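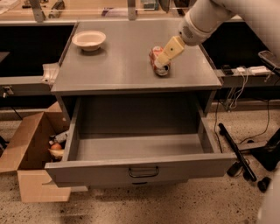

November, build 332, 3 pm

Okay, so Wolden is finally playable again on the old tablet! I swapped the raid timer from 300 seconds to 15 just to see what would break, and wow, everything did. The Skuten towers fire before they finish building (kind of hilarious) and the gold counter goes negative if you upgrade twice in a row.

Fixed the gold thing. Towers still broken, I think it's the same queue bug we had on the Cluturico map.

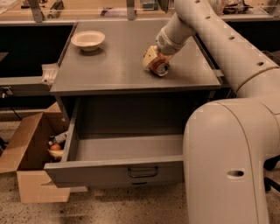 *Can on its side, gripper lowered.*

Clan chat works but eats the last letter of every message. Not touching that today.

Also tried the softer wall costs and I love them, three raids in and I still had gold left for archers. Leaving them on in 333 unless somebody yells at me. Timer is back at 300, so pull before you test.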